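Butthorpe Hall: Common Questions

How many guests can we have?
The main hall seats 124 for dinner. For a cocktail-style reception, ask us about using the courtyard as well.

Can we bring our own caterer?
Yes. The kitchen is open to outside caterers from 3 pm.

Is there parking?
There are spaces behind the hall, off Espinoza Lane.
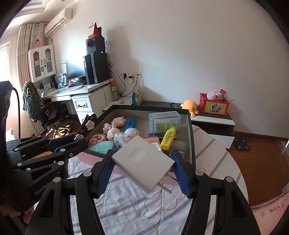
When can we decorate?
The evening before, if the hall is free. Candles must be in glass holders.

Who do we call to book a tour?
Lautaro Aravena runs tours every Thursday. Leave a message at the office and he'll call you back.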